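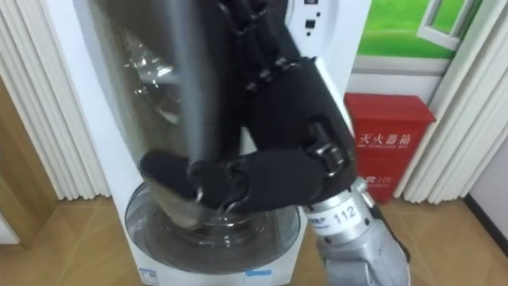

Subject: Re: Letters from the Bolham years, what to do next?

Hi all,

Oh, I'm so glad somebody else got the bug! I started on my grandmother's papers last August and I've barely come up for air. A few things from my end, in no order.

> We found a suitcase of my grandfather's letters from Bolham,
> mostly 1951 to 1958, plus a lot of photos with nothing
> written on the back. My aunt is 88 and is the last one who
> remembers the boarding house. Do I scan everything first or
> start with the interviews? I have maybe an hour most evenings.

Interviews first, please! The paper will keep. Take a few photos along, though, and leave the list of questions in your bag. I asked my great-uncle for dates and got nowhere, then put down a snapshot of a bakery counter and he talked until suppertime (the price of rolls, the ferry to Dullar, a girl he'd hoped to marry there, which my mother had never heard a word about).

For the letters, I scanned at 400 dpi and went up to 600 on the ones in pencil. I have 414 pages done. Keep each envelope with its letter, even the torn ones. Three of my undated letters got placed only by their postmarks, and one of those moved the family's arrival in Dullar back a whole winter!

> Also, has anyone had luck with the passenger lists? Our name
> was spelled at least two ways.

Yes, but try the mother's maiden name too. Mine turned up under Stila, traveling with the two little ones, while her husband was on a later crossing under his own name. I'd been looking for one family on one ship for months. If you get the ship, look for the crew list as well. A cousin of ours had worked his way over in the galley and I'd never have thought to check.

I'm writing ours up now, a chapter for each house they lived in, and I've just gotten them to the second floor on Ticona Street. Happy to send you my transcription sheet if you'd like it, it's just a plain table. And please post what your aunt says about the boarding house, I'd love to know who else was living there.

Best,
Ruth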